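Mobile Robots Lab, Unit 4
Teaching a path-following task by remote control
Instructor: Noemí Alvarado
Lab assistant: Refugio Solís

Read this before your driving slot. Bring the checkout form signed by Rima Moussa or you won't get the handset.

4.1 What you are recording

In Unit 3 you moved an arm by hand and saved the joint positions. A rover can't be taught that way, so in this unit you drive it with the handset and the recorder saves two things together: the picture from the front camera and the steering and speed commands you gave. One pair is one sample. The learner (we use the Mutiso package, same as last time) is trained to give your command when it is shown your picture.

It copies whatever you do. If you weave, it weaves. If you stop to talk to your partner while the recorder is running, you have taught it that stopping there is correct. Pause the recorder first.

4.2 Driving

Keep to the paved path. Hold one speed on straight sections and steer with small, early corrections. Each run is 900 samples. Every team needs 11 runs, split evenly as far as possible between partners. Write the driver's initials in the log. 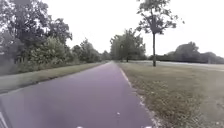 Straight sections are easy to drive and they fill up a data set fast. In last April's class, one team had almost nothing but straight driving, and their rover left the pavement the first time it drifted a little to the right. The learner had never been shown how to come back.

For that reason at least four of your runs must be recovery runs. With the recorder paused, steer toward one edge. Start the recorder, then bring the rover back to the middle. Do both sides. Do not record the part where you steer toward the edge.

Where pavement and ground are close in brightness, or grit has spread over the edge, expect the learner to be less sure of itself. Collect extra samples in those spots.

4.3 Checking your data

Play back each run before you leave. Throw out any run where the commands lag the pictures. Plot the steering values; if nearly all of them sit at zero, you need more recovery runs.

4.4 To hand in

The log, the steering plot, and one page on where your trained rover and your own driving differ. Use the Landeg reading, page 37 to page 46, for the terms.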